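Ferkulach Domestic Studies
Call for participants: clearing and sorting the shared table

Applications are invited from adults aged 18 and over to take part in a paid study of how people tidy a table after a snack. Sessions are held at Skistholm House, Room 626, and run until the end of February.

Each participant attends 2 sessions. At each, the participant is asked to clear a laid table in whatever order seems natural, deciding what is to be kept, what is to be put away and what is rubbish. The items are ordinary ones: toothpaste and its carton, paper cups, wrapped snacks and packaging. No preparation is needed, and there is no correct result.

Applicants should be able to stand for the length of a session and to read and sign a consent form in English. Previous participants in the Bramdale study are not eligible.

Items on the patterned cloth, including the torn toothpaste box and the snack packets:

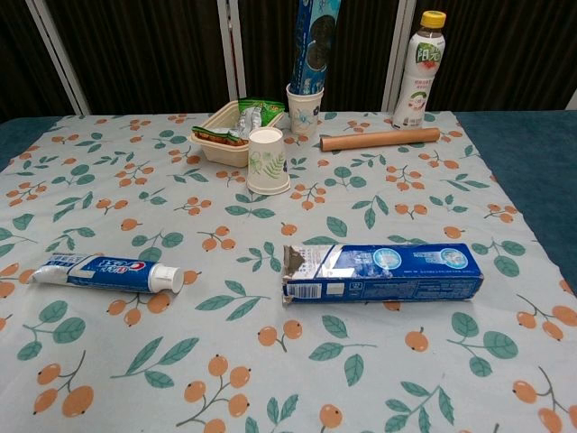
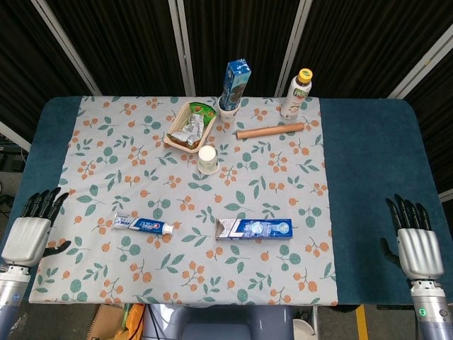 A payment of 200 euros is made on completion of the second session. Travel costs are not reimbursed. Participants may withdraw at any time without giving a reason.

Applications should be addressed to Štefánia Kováčik, Study Office, quoting reference 2198, and must be received by 19th November. Questions concerning access to the building may be put to Marek Murín at the same office.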